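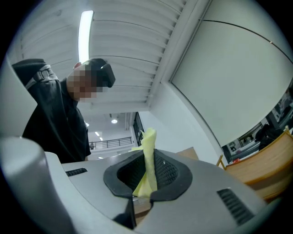 3.2 Cloth handling

The second task group covers small household cloths, which are picked up, moved and laid down again on a tabletop. We kept to thin, soft cloths of the kind used for wiping and dusting. Folding was left out of this group and is treated in Section 4. Of the 1,003 trials kept for analysis, 53 began with the cloth bunched up and the rest with it spread flat. Trials were sorted by starting state only — color and size were noted but not used. Nneka Ogbonna labeled the first 100 trials alone, and the labels were then checked by a second reader.

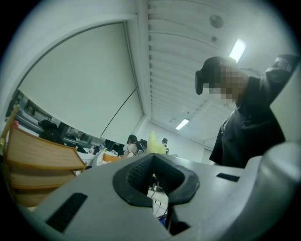

Figure 2. View from the gripper with the jaw opening at center.

Lighting was not varied within a session. Cloth edges are hard to label when shadows move, so the Jurnar sessions used only the lights already installed in the room. The slatted ceiling in Figure 2 is white, with a round fixture set into it, and no extra lamps were placed near the table. Sessions at Rasari, held in December, followed the same rule. Differences between the two sites are reported in Section 5.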